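Apuntes del tema 11: cómo presentar un mundo inventado sin detener la historia

Curso de lectura y escritura de ciencia ficción, Centro Preltberg. Conviene leer estos apuntes antes de la clase y traer una página propia, aunque sea un borrador.

## 1. El problema de la información

En una novela realista, el autor escribe "cocina" y el lector ya ve una cocina. En la ciencia ficción esto ocurre menos veces. Si un personaje entra en la esclusa de una nave, el lector quiere saber qué puede hacerse allí, qué es peligroso y qué es normal para la gente que vive en ese lugar. El escritor principiante suele contestar a todas estas preguntas al mismo tiempo, en un párrafo largo, y durante ese párrafo los personajes quedan parados.

A este párrafo lo llamamos en el curso "bloque de información". No está prohibido. Hay novelas muy buenas que empiezan con uno. Pero el bloque tiene un precio, y el autor debe saber cuándo lo paga.

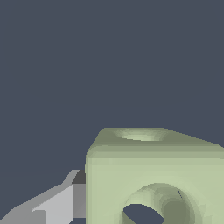
*Un cubo verde pálido, de bordes redondeados, ante un fondo gris oscuro.*

Vamos a trabajar con una situación común para todo el grupo. La nave Irnow transporta semillas hasta la colonia de Famommont. A mitad del viaje, la tripulación despierta y encuentra que el reloj de a bordo marca 249 años de retraso. No sabemos la causa.

Comparen estas dos aperturas:

> La Irnow era una nave de carga construida para el viaje a Famommont, con un sistema de sueño frío que permitía a la tripulación dormir durante décadas mientras el ordenador vigilaba la ruta.

> La piloto miró el reloj, lo golpeó con el nudillo y volvió a mirarlo. Después fue a contar las semillas.

La primera apertura es clara, y un lector paciente la acepta. La segunda dice menos, pero ya sabemos que el reloj muestra algo raro y que las semillas importan más que el cansancio. El sueño frío puede esperar hasta la página siguiente.

## 2. El objeto desconocido

Un caso particular es el objeto que tampoco los personajes entienden: el artefacto encontrado en un planeta, la caja que nadie ha pedido. La tentación es describirlo con adjetivos como "extraño", "imposible" o "indescriptible". Estos adjetivos cuentan la reacción del autor y dejan al lector sin objeto.
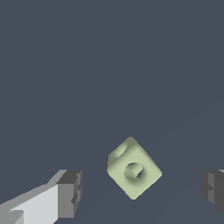 La descripción de un objeto así gana mucho con palabras sencillas: forma, color, posición y distancia respecto a otras cosas. El misterio viene después, de lo que los personajes no consiguen explicar. Tomen un bloque verde claro, girado hasta parecer un rombo, con una esquina hacia abajo, entre los dos dedos de una pinza que no lo tocan. El espacio de la izquierda es un poco más estrecho que el de la derecha. Con esta frase sobre el espacio ya hay tensión — el lector espera el contacto — y no hemos usado ningún adjetivo de asombro. En una escena de la Irnow, el narrador podría quedarse en este punto durante varias líneas de diálogo.

También importa quién mira. Un ingeniero se fijará en las medidas y en el material; una niña nacida en la colonia tal vez compare el objeto con un juguete o con un pan. La comparación informa sobre el objeto y, de paso, sobre la persona.

## 3. Vocabulario inventado

Las palabras nuevas se aceptan mejor cuando aparecen en una acción. "Cerró el stefanou con las dos manos" es suficiente para entender que un stefanou se cierra y que pesa o resiste. Si tres líneas más tarde alguien olvida cerrarlo y suena una alarma, el lector conoce ya su utilidad.

Algunas recomendaciones de uso:

- No introducir más de una palabra inventada por frase.
- Repetir la palabra pronto, en un contexto distinto.
- Evitar el apóstrofo decorativo en los nombres de planetas.
- Comprobar que la palabra se puede leer en voz alta.
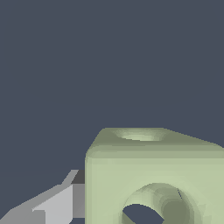 ## 4. El diálogo explicativo

Se reconoce fácilmente por la fórmula "como ya sabes". Un tripulante explica a otro el funcionamiento del motor, que ambos conocen desde hace años. Para corregirlo hay varias soluciones: un personaje recién llegado que pregunta, un desacuerdo sobre el motor, o una avería. El desacuerdo suele ser la más viva, porque cada uno explica solamente lo que le conviene.

En la comedia espacial la regla cambia un poco. El discurso demasiado largo puede ser el chiste mismo, siempre que otro personaje lo sufra delante de nosotros — un capitán que se duerme, por ejemplo, o una puerta que se cierra a mitad de la explicación.

## 5. Ejercicio para entregar

Escriban la llegada de la Irnow a Famommont en un máximo de 1.000 palabras. El texto debe contener un objeto desconocido y 2 palabras inventadas, sin glosario ni notas al pie. El narrador puede ser cualquiera de la tripulación, incluido el ordenador. Las entregas se leen en clase durante marzo, y quien prefiera no leer en voz alta puede pedir que lea un compañero.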